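Workshop Notebook, Duren Manipulation Shop
Entry: July, open day
Reading time: 3 min

Purpose of entry. To record the conduct of the open day demonstration, the condition of the equipment at close, and matters to be settled before the Wokham visit.

Attendance. The register at the front desk closed at 83 names. Two parties arrived together, one from Gill and one from the Kekgate training center. The Gill party asked to see the hand-held gripper before the fixed cell, and the order of the tour was changed to suit them. Murray Beaulieu received the visitors and gave the safety talk. Dale Petrenko ran the bench.

Demonstration. The task offered to the public was the transfer of a small toy vehicle between the open table and the clear enclosure, using the hand-held gripper. Visitors were permitted to operate the tool themselves after one supervised attempt. Each turn was limited to 2 minutes. The limit was not observed in the first hour, and the line extended into the corridor. From 11 a.m. it was enforced, without complaint.

The enclosure was retained from the spring bench trials. Mr. Petrenko had proposed replacing it with the rigid acrylic box, which is easier to see through. The proposal was declined on the grounds that soft vinyl is closer to the packaging the Kekgate trainees will meet in their own work. The wrinkles in the sheet give strong glare under the bench lights. Several visitors remarked that they lost sight of the far side of the enclosure when they leaned in.

The ambulance was the object most often requested. Its glossy body is a reasonable test of the pads, and younger visitors knew at once which end was the front. 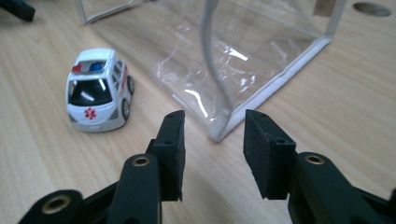
Observations at the bench

Visitors tended to close the fingers early, before the pads were level with the body of the toy. Those who approached low and slow did better. It was noted that most adults held the tool with a stiff wrist and moved from the shoulder; the trainees from Kekgate corrected this within a few tries.

The rubbery pads held up. Mr. Petrenko checked the pad screws at noon and again at close and found one slightly backed out on the left side. It was retightened. The linkage had free travel at both checks.

A question was put more than once as to whether the gripper could be mounted on an arm without changes. Mr. Beaulieu replied that the fingers carry over but the handle and trigger do not. A one-page handout on this point should be prepared, as the answer took a good deal of time to repeat.

Lighting. The bench lamps were set at 800 lux for the morning and left there. A trial at a lower setting was planned for the afternoon and was not carried out owing to the length of the line. It is carried forward.

Items outstanding
- Lower lamp setting, to be tried with the vinyl enclosure in place.
- Thread locker on all pad screws.
- Handout on arm mounting (Beaulieu).
- Confirm numbers with Wokham. Their letter asks for 70 places, and the room will require two sessions.

The bench was cleared and the power isolated at 5:15 p.m.

Comments

D. Petrenko: The backed-out screw was the upper one. Please do not use the red thread locker on the brass inserts.

Murray B.: Handout draft is in the shared folder. Wokham would prefer the morning for both sessions.

Kekgate desk: Our trainees ask whether they may have a longer turn next time. Thank you for having us.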